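4.2 Working rules for mobile arms in furnished rooms

The rules we set out in this section grew slowly, and we would be the first to admit that they grew untidily. When the Clundirside group began letting mobile arms work in ordinary living rooms, the only written guidance to hand was a set of pages carried over from the Van Damme workshop, where the floor is bare, the benches are bolted down and everyone who walks past has been trained to do so. Those pages served the workshop very well. They had rather less to say about a cushion that slides, or a sleeve that hangs where the arm would like to go, and so we found ourselves adding a line here and a line there until the Grurcombe site asked, quite reasonably, whether somebody might write the whole lot out again from the beginning.

We start with soft things, which gave us the most trouble. Clothing, throws and loose covers are treated as obstacles for the whole of their hanging length, and the planner is given a margin of 80 mm on every side of them. A garment that is itself the thing to be moved keeps its margin until the gripper has been told to approach it, at which point the speed limit drops and stays dropped until the fingers have opened again and the arm has drawn back. We did try a smaller margin at Grurcombe, and the operators (who were very patient with us) asked for the larger one back.

Furniture comes next. Sofas and armchairs may be touched by the gripper but never leaned upon, and the forearm and wrist should not rest on them at all. The distinction sounds fussy on paper, yet it matters a good deal in practice, for a finger brushing upholstery is a small event and the weight of a whole forearm settling into it is not. Tall, slender pieces such as coat racks and floor lamps are marked on the room plan before the session begins, and the arm keeps 500 mm clear of the pole and of any branches. The base is marked separately, as it is often a different width from what stands above it, and a plan drawn only from the pole will mislead the drive.

Cables were the subject of our longest discussion. The rule as it now stands asks the operator to look along every cable on the arm before power is applied, and then to move each joint slowly through the range it will need, watching for any loop that opens wide enough to catch on a chair arm or a peg. If a loop does catch, the arm is stopped and the cable freed by hand; it must not be driven backwards in the hope that things will sort themselves out. Tinduldale would have liked the cables covered throughout, and we have every sympathy with that view, though the sleeves we tried stiffened the wrist more than the operators could put up with.

Finally, there is the matter of people. Each session has 2 operators, one at the controls and one standing with the stop button in hand, and they change places whenever either of them asks to. The person holding the button has no other duty, and does not fetch, tidy or take notes while the arm is powered. Anyone else who wishes to come into the room waits at the door until the arm has been stopped, and any cushion or coat moved in the meantime is entered on the room plan before work begins again.

Figure 3. A mobile arm at work beside a sofa, with a garment hanging over the sofa and a coat rack standing near the corner.

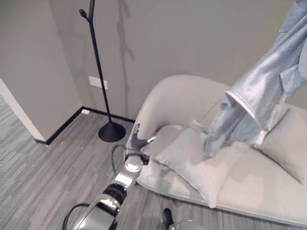
The same rules apply when the room is being set up or cleared, provided the arm has power, and both operators stay until it has been switched off at the base.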